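February 6, 2022

Up early again, couldn't sleep, so I finally did the maths on giving up café coffee. Since December I've saved 900 dollars! I had to check it twice. I'd been spending far more at Ondby than I ever admitted to Mum (the almond croissants didn't help).
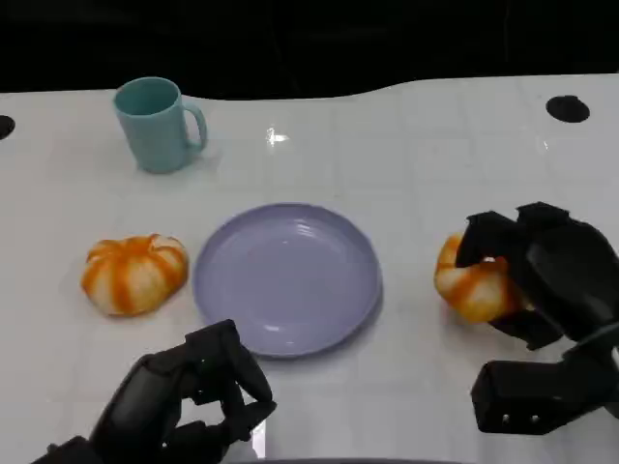

Anyway, the money's going towards the trip to see Mohsin Gilani, who's been at me for ages to come over. Flights are 1,468 dollars, so I'm not there yet, but it's looking a lot less silly than it did. I told him and he sent back 13 exclamation marks.

Breakfast at home is growing on me too. Toast, a bit of marmalade, the radio on low.

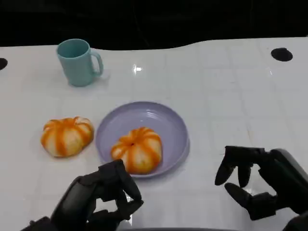
Do I miss the flat whites? Every single morning, mostly at twenty past seven when I'd normally be in the queue.

Rang Aunty after lunch and she reckons tea is the answer. She would say that, she's got a whole cupboard of it.
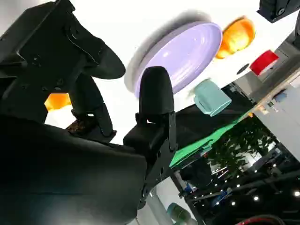 Tomorrow

Ring the bank, buy milk, look at flights again.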